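동료 여러분께. 이 글은 Prerudstead 물류·포장동에서 일하시는 분들이 지난 몇 달 동안 휴게실에서, 복도에서, 가끔은 퇴근 버스 안에서까지 물어봐 주신 것들을 모아 답을 적은 것입니다. 처음에는 한 장짜리로 쓰려고 했는데 질문이 자꾸 늘어서 이만큼 길어졌습니다. 필요한 부분만 골라 읽으셔도 괜찮고, 차 한 잔 들고 처음부터 읽어 주시면 더 고맙겠습니다. 마지막으로 고친 때는 11월입니다.

# Fleltlow 도입, 자주 묻는 질문

## 먼저 궁금해하시는 것들

### Fleltlow가 도대체 뭔가요?

저희 포장동에 들어오는 자동화 설비 전체를 부르는 이름입니다. 컨베이어 옆에 서는 로봇 팔이 있고, 그 팔에게 일을 가르치는 과정이 있고, 재고 화면과 연결되는 프로그램이 있는데 이걸 다 합쳐서 Fleltlow라고 합니다. 어떤 분들은 로봇 팔만 가리켜 그렇게 부르시던데, 그렇게 불러도 다들 알아듣습니다.

### 제 일자리가 없어지나요?

가장 많이 받은 질문이고, 저도 처음 설명회에 갔을 때 손을 들고 물어본 질문입니다. 포장동 인원은 지금 67명이고, 이번 도입을 이유로 줄이는 자리는 없다는 내용이 노사 합의서에 적혀 있습니다. 합의서 사본은 2층 게시판 왼쪽에 있으니 직접 읽어 보세요. 다만 자리가 그대로라고 해서 하는 일까지 그대로인 것은 아니고, 그 부분은 아래에서 좀 더 길게 말씀드리겠습니다. 합의의 유효 기간이 끝난 뒤의 일은 제가 약속드릴 수 있는 것이 아니어서 여기에 적지 않았습니다.

### 어떤 일부터 바뀌나요?

작은 부품을 집어서 트레이에 옮겨 담는 일이 먼저입니다. Drilix 라인에서 하루에 그런 집기 동작이 3,000번 넘게 나오고, 지난번에 Setsuko Minami 씨가 한 교대 동안 꼬박 세어 본 날에는 3,557번이었습니다. 손목 보호대를 차고 일하시는 분이 그 라인에 유난히 많다는 건 다들 아시지요. 검수, 특수 포장, 깨지기 쉬운 물건, 반품 처리는 당분간 지금처럼 사람이 합니다. 반품은 상자를 열어 보기 전에는 무엇이 들었는지 모르는 경우가 많아서, 설비 쪽에서도 아직은 손을 못 대겠다고 하더군요.

### 라인 속도가 빨라져서 사람이 더 힘들어지는 건 아닌가요?

시험 운전 첫 주에 실제로 그런 일이 있었습니다. 앞쪽이 밀어내는 속도를 뒤쪽 검수대가 따라가지 못해서 상자가 쌓였고, 검수하시던 분들이 쉬는 시간을 미뤄 가며 처리하셨습니다. 그 뒤로 속도를 정하는 기준을 검수대에 맞추기로 했습니다. 검수대마다 노란 손잡이가 하나씩 달려 있고, 당기면 앞쪽이 느려집니다. 당겼다고 이유서를 쓰실 필요는 없습니다. 기록은 남지만 인사 평가에는 쓰지 않습니다.

## 근무와 급여

### 교대 시간이 달라지나요?

오전조와 오후조는 그대로입니다. 야간조는 신청하신 분에 한해 점검 업무로 옮길 수 있고, 옮기셔도 야간 수당은 같은 기준으로 나갑니다. 아이 등하원 때문에 시간을 따로 조정해 두신 분들은 그 조정이 그대로 이어지니 새로 신청서를 내지 않으셔도 됩니다.

### 생산 수당은 어떻게 계산하나요?

예전에는 개인별 처리량이 들어갔는데, 로봇 팔과 나란히 일하는 자리에서는 누가 얼마나 했는지를 나누는 것 자체가 이상해집니다. 그래서 해당 라인은 조 단위 계산으로 바뀝니다. 첫 석 달은 예전 방식과 새 방식을 둘 다 계산해서 더 많은 쪽으로 드립니다. 급여 명세서에 줄이 하나 늘어난 것을 보고 놀라신 분이 계셨는데, 바로 그 항목입니다.

### 나이가 많아서 새 기계를 배울 자신이 없습니다.

Toshio Tanabe 씨가 이 질문을 읽고 많이 웃으셨습니다. 포장동에서 가장 오래 일하신 분인데, 지금 로봇 정지와 재시작 교육을 맡고 계십니다. 교육은 네 번이고 모두 근무 시간 안에 합니다. 시험은 없습니다. 한 번 더 듣고 싶으시면 두 번이고 세 번이고 들으셔도 되고, 옆 사람과 같이 오셔도 좋습니다. 글씨가 큰 교재도 따로 뽑아 두었으니 필요하시면 말씀해 주세요.

## 로봇에게 일을 가르치는 자리

### 동작 시범 업무가 무엇인가요?

이번에 새로 생긴 자리라 질문이 참 많았습니다. 로봇 팔은 부품을 어떻게 집어야 하는지 스스로 알지 못하기 때문에, 일을 잘 아는 사람이 양손에 집게 모양 장치를 하나씩 끼고 같은 일을 여러 번 해 보입니다. 그 움직임을 기록해서 나중에 로봇이 배우는 데 씁니다. 장소는 별관 Gittins실이고, 지금까지 포장동에서 11명이 참여하셨습니다.

### 힘들지는 않나요?

처음에는 답답하다는 말씀을 많이들 하십니다. 맨손이면 금방 끝날 일을 집게로 하려니 손가락이 묶인 것 같고, 생각보다 어깨에도 힘이 들어갑니다. 한 번에 앉아서 하는 시간은 40분을 넘기지 않고, 사이에 15분씩 쉽니다. 손목이나 어깨가 불편하면 그날은 거기까지만 하시면 됩니다. Amra Stojanovska 씨는 사흘쯤 지나니 집게 끝에도 감각이 생기는 기분이라고 하셨는데, 저는 이틀 해 보고도 그런 기분은 전혀 들지 않았습니다. 사람마다 꽤 다른 모양입니다. 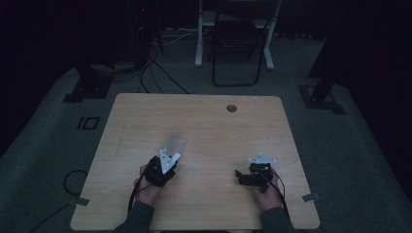
천천히 하는 것이 제일 중요하다는 말씀도 꼭 드리고 싶습니다. 라인에서 몸에 밴 속도가 있어서 다들 자기도 모르게 서두르시는데, 시범에서는 빠르다고 더 좋은 점수가 나오는 것이 아닙니다. 중간에 떨어뜨리셔도 괜찮습니다. 다시 집어서 이어 가시고, 담당자에게 한마디만 해 주시면 표시를 해 둡니다. 그렇게 떨어뜨리고 다시 집는 동작도 쓸모가 있다고 합니다.

### 제 얼굴이나 목소리도 기록되나요?

기록의 대상은 손과 작업대 주변의 움직임입니다. 목소리는 저장하지 않습니다. 혹시 얼굴이 들어간 부분이 있으면 검토할 때 지우고, 누가 한 시범인지는 이름 대신 번호로만 남깁니다. 동의서는 참여하실 때마다 새로 받고, 마음이 바뀌시면 그 회차의 기록을 빼 달라고 하실 수 있습니다. 이미 학습에 쓰인 뒤에는 완전히 되돌리기가 어렵다고 하니, 되도록 2주 안에 말씀해 주세요.

### 제가 가르친 로봇이 제 일을 가져가면, 저는 뭘 받나요?

이 질문은 그냥 넘기고 싶지 않았습니다. 시범 업무에는 시간당 수당이 따로 붙고, 참여하신 분은 로봇 점검과 시범 조장 자리에 먼저 지원하실 수 있습니다. 그걸로 충분하냐고 물으시면 저도 잘 모르겠습니다. 오랫동안 익힌 손기술에 값을 매기는 일이라 의견이 갈리고, 내년 교섭에서 다시 다루기로 했습니다. 의견이 있으시면 Fulvio Rizzi 씨에게 전해 주세요. 짧은 쪽지도 괜찮고 긴 편지도 괜찮습니다.

### 참여하고 싶지 않으면요?

안 하셔도 됩니다. 불이익은 없고, 이유를 여쭤보지도 않습니다. 한두 번 해 보고 그만두신 분도 계시고, 쉬었다가 다시 오신 분도 계십니다.

## 그 밖에

### 로봇이 멈추면 누구를 부르나요?

빨간 등이 켜지면 손을 넣지 마시고 내선 11번으로 전화해 주세요. 상자 하나가 걸린 것뿐이라 손만 뻗으면 될 것 같아 보여도 꼭 전화를 먼저 해 주셔야 합니다. 오후 6시 이후에는 경비실에서 당직자를 연결해 드립니다.

### 여기 없는 질문은 어디에 하나요?

포장동 사무실로 오시거나, 탈의실 앞 질문함에 넣어 주세요. 이름은 쓰셔도 되고 안 쓰셔도 됩니다. 질문함은 매주 한 번 열고, 답은 이 글에 덧붙입니다. 지난번에 주차 자리에 대해 물으신 분께는, 그건 총무 쪽 일이라 쪽지를 그대로 넘겨 드렸다고 전합니다.

정리: 포장동 사무실, Kazue Maruyama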